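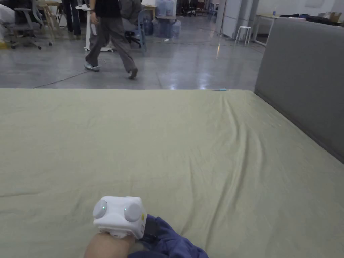 Figure 7. Mattress with fitted sheet.

Section 7: Lighting the Zenier Forge

1. Open the workshop doors and switch on the exhaust fan.
2. Check that the gas regulator is closed, then connect the hose hand-tight and finish with a wrench.
3. Brush soapy water on each fitting. Bubbles indicate a leak.
4. Hold the lighter at the burner mouth and open the valve slowly.

Caution: If the burner does not light, close the valve and wait before trying again.

Note: Replacement hoses are stocked at Sallbridge — quote part 462.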